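Speaker notes, Milagros Malabanan
Evening talk at the Jalldale library, Feb 6, 2026
Title: Keeping a family recipe notebook

Slide 1. Title

Say good evening. Say thank you to Leonora Mercado for the invitation and for the chairs. Wait until the people at the back sit down.

My name is Milagros. I am not a cook by profession. I worked 6 years in the office of a school and before that in a bakery, at the counter. I speak tonight about a notebook, how I came to have it and how I keep it. Please stop me if I speak too fast, my daughter says I do this when I am nervous.

Slide 2. The notebook of my mother

(Hold up the real notebook. Do not pass it around, the spine is weak.)

My mother began this notebook when she married. The first recipe is for a chicken soup with ginger. There are 55 recipes in it, and some of them are only three lines. For example, the rice cake says: "rice flour, coconut milk, sugar as usual, bake until it smells." What is "sugar as usual"? For her it was clear. She had the same cup for her whole life, and the cup is gone.

When she died I took the notebook home and I did not open it for a long time. Then one January it was very cold and I wanted the soup. I made it from the page and it was not her soup. It was a good soup, but a different one.

(Pause. Drink water.)

Slide 3. What is missing on the page

The problem in most family recipes is the same. The writer wrote for herself. She wrote down what she was afraid to forget, and she left out everything that her hands already knew.

In our notebook the things most often missing are the size of the pot, how strong the fire is, and when to stop. The quantity of salt is almost never there. In the noodles she forgot the noodles.

(People usually laugh. Wait.)

Slide 4. How I asked my aunt

My aunt Divina Ocampo cooked beside my mother for many years. I called her and asked, "How much vinegar?" She said, "Enough." I asked again and she became a little angry with me. A telephone is a poor tool for this.

So I went to her in Gornance and stayed for a weekend. I brought a scale and a measuring cup. I did not ask her anything. I let her pour the vinegar in her own way, but I put the bowl on the scale first. In this way I got the number and she kept her good mood. We did the soup, the vinegar pork and the rice cake. The rice cake we made twice, once with the oven door a bit open, which is her habit. I still don't know if it makes a difference.

My advice: cook with the person. Write with a pencil while you cook, and do not make it beautiful yet. If the person talks about something else, about a wedding or a neighbor, write this also. I have a page where the recipe for vinegar pork stops in the middle and becomes the story of a flood.

Slide 5. Testing

After the visit I cook the recipe alone, at home, from my pencil page only. I don't allow myself to remember anything. If I need to guess, I make a mark in the margin. When there are more than 2 marks, I call my aunt again.

Then I give the page to a person who never ate the dish. For me this is my neighbor Drahomíra Zeman. She comes from another kitchen completely, with dumplings and caraway, and she reads every word as it stands. I wrote "fry the garlic until ready." She came to my door with the pan and asked, "Ready for what?" Now the page says "until the edges are light brown."

Slide 6. Paper, pen and stains 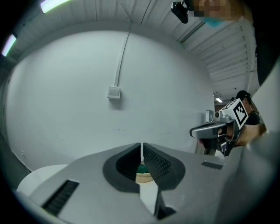
Use paper without lines if your handwriting is large. Use a pen that does not run when it gets wet. Try it first: write one word, let it dry, put a drop of water on it and wait. I lost a whole page of pickles before I learned this.

I leave the left page empty. On the left come the changes, with the initials of the person who made them. My cousin Princess Buenaventura puts less sugar in everything, so there is a P.B. on many of my pages.

About the stains in the old notebook, many people ask me if I should clean them. I leave them. The pages with the most oil are the dishes she cooked most, and I would not know this in any other way. But I made copies, and one set of copies stays with Princess, in another house.

Slide 7. Start small

Please do not begin with the whole family kitchen. Choose one dish. Choose the person who makes it and ask for an afternoon, soon. Bring the scale.

Hand out the blank recipe sheets now. Leonora has them at the door. There is a line for the pot, people always forget the pot.

Questions

If somebody asks for the soup recipe: yes, it is on the back of the sheet.
If somebody asks about publishing: I have not done it and I can't advise.
If no questions come, read the flood page aloud. It takes four minutes. Read it slowly, and explain first who Uncle Tan was.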